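Bench arm, build notes. Posting as I go so I can find them again. Started 19/07/2019.

Goal is modest. A small arm on a rail in the shared workshop in Clollbridge that can pull connectors out of scrap desktops and drop them in a tray. Extraction only. Reseating is a separate problem and I am not working on it yet.

Arm is the Cuesta kit, older revision with the plastic shoulder. Repeatability at the wrist with the gripper on is almost 2 mm if you approach from the same side every time. Approach from alternating sides and it gets worse. Gear backlash, mostly in the elbow.

Controller is a Trurkance board. It drives the joints fine. The gripper channel shares a supply rail with the wrist, so closing hard while the wrist is moving makes the wrist sag. Workaround for now: never do both at once. Proper fix is a separate regulator, which is on order.

Gripper is printed, matte black. First version was light gray and the wrist camera kept finding its edges and calling them cable. Black is not much better over black cable, but the false hits moved to a place I can mask out.

Mask is a fixed polygon covering the gripper body. It does not cover the finger. If the finger is masked I lose the last bit of the approach, exactly where I need it.

Finger is narrow on purpose. Two earlier ones were wider and could not get between a header and whatever was next to it. The narrow one flexes. I am living with the flex and reading motor current as a rough contact signal.

Contact threshold is set by hand for each machine. Too low and it stops on friction in the joint. Too high and it leans on the board. I would like this to be automatic and have no plan for it.

Test machine is a Dell desktop from the recycling shelf, side panel off, lying flat on the bench with the case clamped. Unplugged, and it stays unplugged. The drive cage spans one side of the opening and sets the clearance for everything else.

Working from the side opposite the cage means the Dell logo on the board is upside down to the camera. Does not matter to the arm. Matters to me when I compare against my sketch, so I redrew the sketch.

Reference points are the board screws. Silver, round, high contrast against the green, and they do not move. I had tried the coin cell first. Larger target, but its reflection shifts with the lamp and the fitted center wandered by 3 mm between runs.
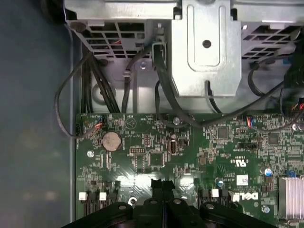 Glare is still the main source of bad fits. The board is glossy and the bench lamp bounces straight back into the lens. Moving the lamp moves the bright patch somewhere else. It does not remove it.

Tried a sheet of tracing paper over the lamp. Bright patch gets bigger and dimmer. Screw detection improved. White text on the board got harder to pick up, so I dropped text as a feature entirely.

Crossed polarizers would probably do it. I have film for the lamp and nothing small enough for the lens that does not foul the wrist at full tilt. Parked.

Exposure is now locked. Auto exposure was reacting to the cage sheet metal every time the wrist tilted toward it, and the board went dark halfway through an approach.

Cables are the hard part. A black cable over a dark gray case has very little edge to find. A cable over the green board is fine. So the planner only accepts grasp points where the cable crosses the board, even if a point over the case would be easier to reach.

Loops are worse than straight runs. A loop has two places that look like a good grasp, and one of them is on the wrong side of the bend. Current rule: follow the cable from the connector outward and take the first point that clears the header. Slow, but it stopped picking the far side.

Small two-wire plugs come out better than I expected. Close on the plug body, not the wires, lift straight up, no wiggle. Latched connectors I skip. The gripper has no way to press a latch and pull together.

Ran a batch. 22 attempts on the small plugs, 10 clean pulls. Most of the misses were in height, with the finger closing above the plug body. Sideways error was fine.

Height comes from the screw fit, and screws near the cage sit at an angle to the camera that makes them look oval. I was fitting circles. Changed to ellipses. Should have started there.

Second fix: touch off on a bare part of the case before each run and use that as zero. Adds a few seconds. The rail is not quite parallel to the bench, so touching off once per session was never going to hold.

Hit the heatsink once. Fins are stiff, the finger is not. Snapped at the root. Reprinted with a thicker root and the same tip. Heatsink now has a keep-out box with a generous margin, as does the upright USB port.

Keep-out boxes are typed in by hand from calipers. Fine for one machine. For several models it will need a file per board. Format is plain text, one box per line, units in mm, origin at the screw nearest the coin cell.

Somebody at the Galavton space asked for the gripper files. Will upload once the finger survives a full batch. Thicker root has not had enough hours on it.

Code note for myself: the wrist offset is stored in two places. Changed one, not the other, spent an evening chasing an error that was exactly the difference between them. Now stored in one place.

Next up, in order. Regulator for the gripper channel. Elbow gear swap. Then rerun the same batch with the ellipse fit and per-run touch off, nothing else changed, so the numbers can be compared.

Rail time is booked out by the CNC people until August, so the rerun waits until then. Regulator can be done at home.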